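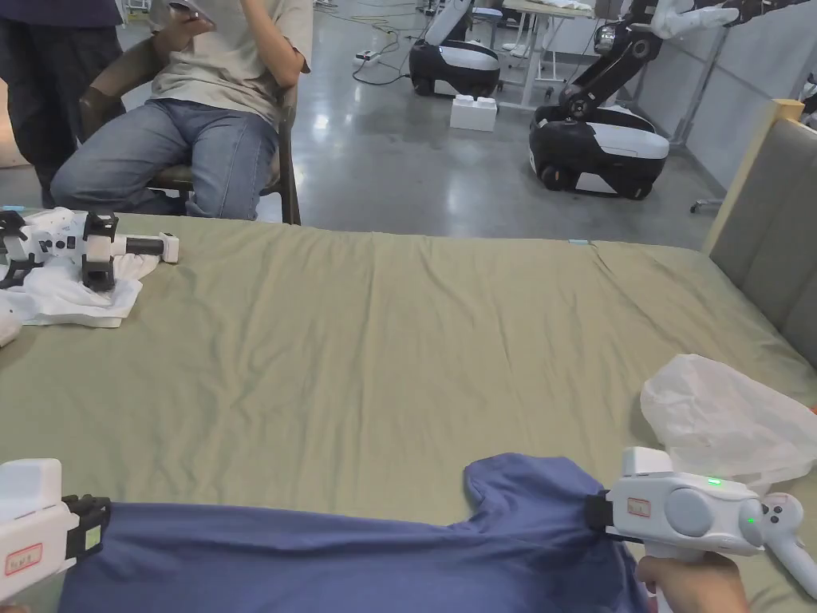 5.2 Silent loss of tracking during cloth manipulation

The largest single source of rejected recordings in our collection was a tracking fault that gave no warning to the operator. When the tracker on one hand unit lost its position fix, the recorder went on writing the last good pose and the status light stayed green. Shirt tasks suffered most, as both units are needed to stretch the cloth flat and the operator tends to hold still while pulling, with the indicator on the right-hand unit glowing as it would in a normal take. A frozen pose then looks the same in the log as a steady hand. Of the 907 takes recorded in April at the Bisholm site, 73 contained at least one frozen segment, and none had been marked as bad during the session.

The fault was found on 11th May, when a policy trained on the full set was first run on a mobile base. On the third trial the right arm closed on the collar, stopped, and then moved sideways at close to its speed limit. Mathias Zaugg pressed the emergency stop. No one was hurt, but the wrist joint had to be replaced and the base was out of use for 16 days. Playback of the training data showed the same pattern in many takes: a long hold followed by a jump, at the point where tracking had come back and the recorder joined the old pose to the new one without a gap.

We first suspected the radio link and swapped the Bronelex receiver for a spare, with no change. Zoila Yupanqui then replayed the raw packets and found that the validity flag was being sent correctly but dropped by the logging software (Lestow, version in use at both sites). The jaw signal travels on a separate channel and was not affected. One unit can be pinching a bunched piece of cloth while the other waits with its jaw open, as in Figure 4, and the log will report both jaw states correctly even when a hand pose is several seconds old. Our early checks looked only at jaw signals - they passed every faulty take.

Figure 4. Shirt task at the Bisholm site. Top: two-handed hold. Bottom: one-handed grasp.

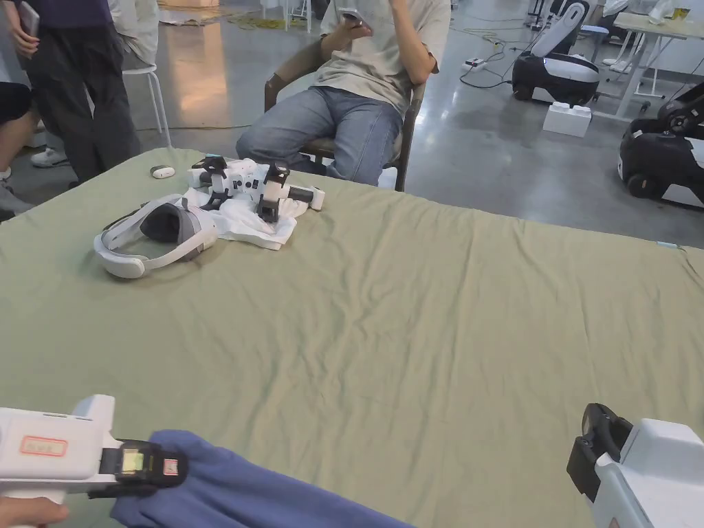 Three changes were made before collection resumed. The logger now stores the validity flag with each pose, and a take is stopped if the flag stays low for more than 900 ms. Spare hand units are still kept within reach, on a white cloth toward the far side of the work surface, but they must now be switched off between takes, after we found two sessions in which a spare had been logged in place of the unit in use.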